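## 3. Sorting Trial: Shared Study Area

The Ulside study area has tables with honey-colored wooden tops, gray chairs, and no fixed place for cloths or small waste. Earlier notes by Leif Sveinbjörnsson listed mixed contents as the main fault: cloths that could be washed were thrown out with paper and food wrapping. The trial tested whether one container, emptied by hand at chair height, is enough to keep the two apart.

### 3.1 Method

Each run used a single open-top wastebasket. Items were taken out one at a time and assigned to one of 3 groups: wash, recycle, discard. The container was placed on a chair seat, which puts the rim close to lap level for a seated person. Floor placement was dropped after the first runs — it forced a deep bend and slowed removal of anything lying flat on the bottom.

Cloths were handled first. A crumpled cloth covers whatever lies under it, so the remaining items cannot be sorted until it is out.

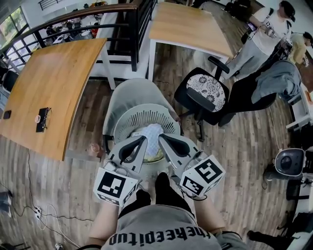

*Figure 5. White cloth with a faint blue pattern held in the gripper tips, inside the slotted wastebasket on a chair seat. Yellowish material shows beneath the cloth.*

Tabletops were left out of the procedure. Phones and other personal items stay where their owners put them, and only the contents of the container are sorted.

### 3.2 Observations

The round shape gave no corners for small scraps to collect in. Slots around the rim had no effect on sorting, but thin cloth edges caught in them twice and had to be freed before lifting. A lightweight plastic container also shifts on a smooth seat when the cloth is pulled sideways. Lifting straight up avoids this.

### 3.3 Changes for the next trial

- Add a non-slip mat under the container.
- Label a separate bin for cloths, using the Prulta tag layout from section 2.
- Repeat at the Clovthorpe site with the same item list.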